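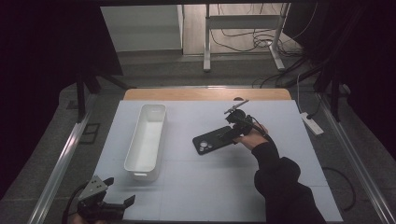

The Orkari hand-held gripper set is what our robotics club saved up for all last year, and I've been asked so many times what we think of it that I figured I'd give it a proper page. You get 2 grippers, one for each hand, and they plug in by cable, so there's no arm to bolt down before the kids can start. You hold it by the trigger handle and go for it! We practise on a flat white panel with a faint grid on it, and a black phone case lying on an angle makes a surprisingly good first challenge, especially with a long white bin beside it to aim for. Flat things are harder than you'd think. Blocks are easy, and everyone gets cocky after blocks.

Our goal this term is 1,000 practice pick-ups before the Holanda Cup in March, logged by the whole club. We split into groups of 6 and swap over when somebody's wrist gets tired (mine goes first, every time).

Stuff I like: the trigger feels smooth, younger students get the hang of it in one session, and Nernirard answers emails if you order through them. Stuff I don't: the cables get everywhere, and the handle is a bit chunky for small hands. We wrapped ours in grip tape for a while and then gave up on that. The carry case is sold separately, which seems a bit cheeky at the price.

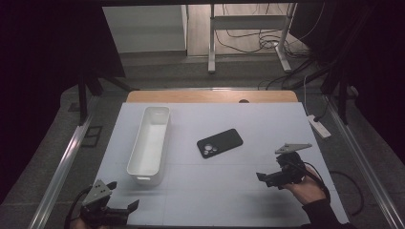
Chukwuemeka Haruna wrote in to say his club runs the Ganetard set and wouldn't go back, mostly for the lighter handle, but he reckons the Orkari trigger is easier for beginners to control slowly. Fair call. I've only tried the Ganetard once, at an open day, and my Friday group would probably love the lighter handle.

Spare fingers come in packs of 2. Order a pack with the set, shipping on its own costs nearly as much as the fingers.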